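Skornon hand-held gripper kit: product review
Minutes, Friday, Utthorpe office, 3 pm

1. Previous minutes
Accepted without changes.

2. Trial of the kit
The Barroso team reported on the tabletop trial. 506 grasps were logged on mixed household goods, including small cartons. The finger pads were rated 4 out of 5 for grip on coated card. Travel at the linkage joints was within the supplier's tolerance.
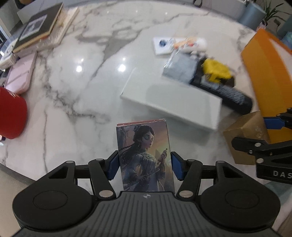
Operators asked for a lighter body. Wrist fatigue was noted after more than 3 hours of use. Skornon has quoted for a revised housing, colour unchanged, and the quote was tabled.

3. Service plan
Karnadura offers calibration at its own centre only. On-site service is to be priced separately.

Action: Utthorpe to request spare pads and a written warranty before April.
Action: Barroso to circulate the grasp log.

Meeting closed 4:10 pm.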